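Report on the Visit to the Himora Textile Care Plant and Guest Linen Service
July 21, 2020

Summary

The Housing and Guest Services Office visited the Himora plant in February as part of its review of linen arrangements for the visitor residences. The present contract was written when the residences had far fewer beds, and the office wished to see how a larger supplier handles sorting, washing, finishing and delivery. The visit lasted most of a day and was hosted by Lợi Phí, plant manager. Publication of this report was held until the contract review had closed.

Arrival and Intake

The plant stands at the end of Hitard Road, beside the rail spur. Visitors sign in at a small office and are given ear protection before entering the intake hall. Linen arrives in canvas carts and is weighed by the cart. Each customer has a color tag, which stays with the load until it is packed for return. Staff explained that errors at this stage are the most costly, as a misdirected load may not be noticed until it reaches the wrong building.

Sorting is done by hand at a long row of stations. Sheets, towels and bedspreads are separated first, then checked for stains and tears. Items with stains go to a side line and are treated before washing. The plant also accepts small lots of personal laundry from long-stay guests. These are kept apart from the general stream and returned folded, with an itemized slip.

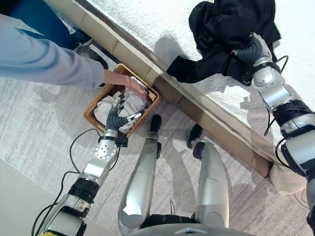 Can long-stay guests send personal items with the weekly linen collection?
Personal items may be sent on the same truck, but they must be in a separate bag with the room number on the tag. Himora charges for them by the piece, and the charge is added to the guest's account at the end of the month.

Washing and Finishing

The main wash line is a tunnel washer with 10 compartments. Each load moves forward one compartment at a time, and the rinse water from the last sections is used again in the first. The plant manager told the group that the line can process 1,000 kilograms of linen in a morning shift when it is fully staffed. A smaller set of standard machines is used for bedspreads, blankets and anything with a raised weave, which the press at the end of the tunnel would flatten.

The group spent some time at the finishing end. Flat sheets pass through a heated ironer and are folded by machine. Pillowcases are fed by hand. Towels are dried fully and folded without pressing. The air in this part of the building was very warm, even in winter, and the staff rotate between stations during the shift. The office asked about breaks and was shown the posted schedule.

Starch was discussed at length. Our residences have asked for none since the last contract, yet several loads last year came back stiff. Mr. Phí believes the cause is residue from hard water and not starch. He offered to run a trial batch of our sheets with an added rinse, and the office has accepted.

Delivery and Bed Standards

After lunch, the discussion turned to what happens once clean linen reaches the rooms. The residences now follow the Brumivix bed standard, a short written guide adopted by the office two years ago. It sets out the number of sheets for each bed size, the order of layers and the placement of pillows. Himora can pack linen in room sets to match this guide — one bundle for each bed — which would shorten the time spent at the supply closet on each floor.

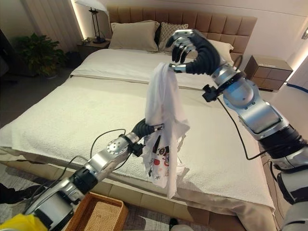
Châu Đồng
Deputy Director, Housing and Guest Services Office

Room sets carry a higher price than bulk delivery. They also require that our room list be correct on the day of packing, and the list is often changed late. The office therefore proposes to begin with the Đỗ residence only, where most stays are for a full term and the rooms are of 2 types.

Recommendations

The office recommends a trial of 31 days with Himora at the Đỗ residence, covering sheets, pillowcases and towels. Bedspreads should remain with the present supplier until the results of the rinse trial are known. Housekeeping supervisors should keep a record of missing or damaged pieces, using the form already in place.

Staff with questions about the trial should write to the office before the first delivery. Copies of the plant's price sheet and the collection schedule are available at the front desk of each residence.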